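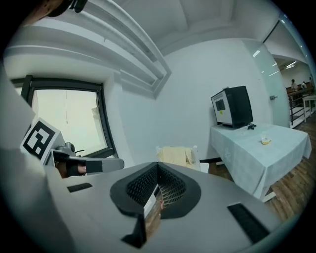 흰 벽과 흰 천장, 검은 창틀이 있는 방

창틀과 흰 벽 닦는 법

2019년 5월 1일 | 글쓴이: 살림노트 편집부

날이 풀리면 저는 꼭 창문 쪽부터 손을 대게 돼요. 겨우내 닫아 두었던 창을 활짝 열고 나면 그동안 안 보이던 먼지가 어찌나 잘 보이는지요! 특히 검은 창틀은 뽀얀 먼지가 금방 티가 나고, 흰 벽은 손자국이 티가 나니 둘이 같이 있는 방은 한 번에 날 잡고 하시는 편이 마음 편합니다.

준비물은 마른 극세사 걸레 두 장, 부드러운 붓, 중성세제, 그리고 미지근한 물 1,000ml예요. 세제는 아주 조금, 찻숟가락 하나면 넉넉해요.

1. 천장 몰딩부터 시작하세요. 층이 진 몰딩은 단마다 먼지가 앉으니 긴 막대에 마른 걸레를 감아 안쪽 단에서 바깥 단으로 천천히 밀어 주세요. 물걸레는 아직 꺼내지 마시고요.

2. 벽은 마른 걸레로 위에서 아래로 한 번 쓸어내립니다. 얼룩이 남은 자리만 세제 물을 꼭 짠 걸레로 톡톡 두드리세요. 문지르면 그 자리만 번들거려서 저도 한 번 후회한 적이 있답니다.

3. 창가에 늘어진 끈이 있으면 한쪽으로 살짝 걷어 묶어 두세요. 끈도 생각보다 때가 타니 걸레로 감싸 쥐고 위에서 아래로 훑어 주시면 돼요.

4. 창틀 구석은 붓으로 먼지를 털어 낸 다음 젖은 걸레로 닦고, 곧바로 마른 걸레로 한 번 더 닦습니다. 검은 틀은 물기가 마르면서 허연 자국이 남기 쉬워요.

5. 유리는 맨 마지막이에요. 햇빛이 너무 쨍할 때는 세제가 금세 말라 버리니 조금 흐린 날이나 아침나절이 좋습니다.

저희 집은 이렇게 한 번 해 두고 11월에 한 번 더 합니다. 그 사이에는 마른 걸레로만 슬슬 닦아 주셔도 괜찮아요.

최근 글
- 방충망 떼지 않고 씻기
- 커튼 끈 길이 줄이는 법
- 흰 벽 못 자국 메우기
- 물걸레 삶을 때 물 500ml 더 넣는 이유

문의하기 | © 2019 Findico 살림노트 | 맨 위로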